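**Re: [supper-list] Tasting menu at Marciniak, group table**

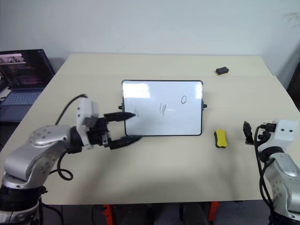
**Section: Restaurants / Group Bookings**

Hanan Abou Jaoude wrote:

> Hi all,
>
> I had lunch at Marciniak last week and came away convinced we should do our October dinner there. They've dropped the printed menu completely. You sit down, tell them what you can't eat, and they send out nine courses. It takes a little over three hours. The smoked beet with horseradish was the best thing I've eaten this year and I don't even like beets.
>
> The back table seats all of us if we don't mind elbows. They want a deposit up front through Teltia, 70 a head, and they hold the table until Thursday. Wine pairing is extra. I think it's worth it for once instead of going back to Madano again and ordering the same lamb.
>
> Who's in?
>
> Hanan

Hanan, I'm glad you had a good lunch. I'm not in yet, and before everybody hits reply with "sounds great" I'd like a few things cleared up.

First, the deposit. Is 70 the price of the dinner or a down payment on the dinner? Your message can be read both ways and so can their booking page, which I've now gone through twice. It says "deposit" at the top and "menu contribution" further down. If it comes off the bill, fine. If it's a fee for the privilege of sitting down, I'd rather know now. I also can't find what happens if one of us gets sick that day. Teltia's page says refunds are "at the discretion of the venue," and in my experience the venue's discretion runs in one direction.

Second, nine courses. I've done a few of these now and I always end up counting. Two of the nine are usually one bite on a big plate, one is bread, and one is a spoonful of something cold between the fish and the meat. That leaves five. Five courses is a perfectly nice dinner, but let's call it that. Did you leave full? You didn't say. After the last long menu we did, at Unon, half the table went for fries on the way to the train, me included.

Third, lunch isn't dinner. You went at midday, I assume with one other person, and the kitchen had time for you. A big table on a busy night gets whatever the kitchen can plate all at once. I'd want to hear from somebody who has eaten there with a large group before I believe in the beet.

And the no-menu thing. I know it's supposed to be relaxing. I don't find it relaxing to learn what I'm eating from a waiter who squats next to the table and says it too fast. Some of us on this list have real allergies – "tell them when you sit down" seems late to me if the stock went on that morning. Could you ask them whether they'll take a list in advance, by email, and answer it in writing?

The wine pairing: what does it cost? "Extra" isn't a number. At Unon the pairing came to nearly as much as the food, and the pours got smaller as the night went on. I'd be happy with two or three bottles for the table if they allow it. Plenty of these places don't, or they do and the cheapest bottle is silly.

As for Madano, I'll stick up for the lamb. We order the same thing because it's good. They know us, they split the bill without a sigh, and the room is quiet enough that I can hear the person across from me. I checked our kitty and there's 887 in it, which covers Madano for everyone with a tip and leaves something for the winter lunch. It does not cover Marciniak unless the 70 turns out to be the whole price, and even then there'd be nothing left for drinks.

So, Hanan, if you're calling them anyway:

- does the 70 come off the bill
- what do they do about a late cancellation
- can they take allergies ahead of time
- price of the pairing, and can we order bottles instead
- what time do they need the table back

If the answers are good I'll come and eat my words, and your beet. I'm asking Madano to pencil us in for the 22nd in the meantime. They don't want a deposit.

One more thing, please trim your replies. The last thread had the whole Unon argument hanging off the bottom of every message.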